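Stacked washer-dryer in the same room as the bed - layout and workflow
Forum: Small Homes > Laundry and Utility

kestrel_40
Studio unit in Coltville, one room plus bath. The washer hookup is on the main room wall, so the stacked pair will stand a short walk from the bed. Wood floor throughout. No closet around the machines and no room to build one. I'm looking for comments on spacing, floor protection and where people fold. A table is out of the question.

plumbline
Check the installation sheet for rear and side clearance before anything else. The dryer duct usually decides the depth, and the figure on the spec page often leaves it out. Add 2 inches for a tight elbow if your sheet doesn't give a number. Level the washer before stacking. It is much harder to correct afterward.

Dorset Lane
Fold on the mattress. It is the largest flat surface you own and the height is close to a work counter. Strip the bed first, wash the bedding in the first load, and fold everything else on the bare top while the sheets are in the dryer. I have run it this way for 8 years.

tubsider
Disagree on the bare mattress. Quilted covers pick up lint, and a dark towel leaves plenty of it. Put a flat sheet down or fold on top of the dryer if you have a front-loading unit that isn't stacked. With a stack you lose that surface, and I consider it the main argument against stacking.

Dorset Lane
Lint comes off with a vacuum brush in a minute. A sheet slides around on the quilting and you end up folding the sheet too.

rhubarb_st
Same arrangement at our place, bed on one side and stack against the far wall. The basket stays on the floor between the two. 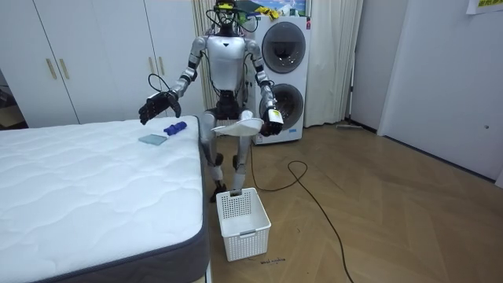

Bare mattress, basket on the floor, stack behind

The basket is plastic with perforated sides and an open top. I prefer it to a cloth hamper on a wood floor. Air gets through, and it wipes clean. Dry items only, though. Damp towels go directly from one machine to the other.

plumbline
Is the wood sealed at the wall behind the washer? A slow leak at the supply valve will run under the boards before it shows at the front. I would want a drain pan with a sensor in it.

rhubarb_st
No pan at present. I have a sensor from Tekside on order.

kestrel_40
Useful, thanks. What is the noise like at night? I had planned to run loads at 10 pm.

tubsider
Spin is the problem, and it depends on the joists more than the machine. My last place had an older washer rated at 600 rpm and it still walked across the floor. Rubber feet helped somewhat. I would not run a spin cycle in the room where I sleep, whatever the brochure says.

nine_volt
Delay start solves this. Load it before bed and have it finish when you get up. Wet laundry sits for a few minutes at most.

tubsider
It still spins while you are asleep with that setting.

nine_volt
Near the end, yes. I sleep through it. Others may not.

Dorset Lane
Back to the folding question. If you want something between a bare mattress and a loose sheet, Nudetti sells a felt mat that rolls up. Kombo has a cheaper one but the corners curl. Either fits on top of a wardrobe.

kestrel_40
Decision so far: stack on the far wall, pan and sensor underneath, rigid basket, felt mat on the bed. Loads in the early evening. I will post the clearance measurements once the duct is in.

plumbline
Post the valve location as well. You want to reach it without moving the stack.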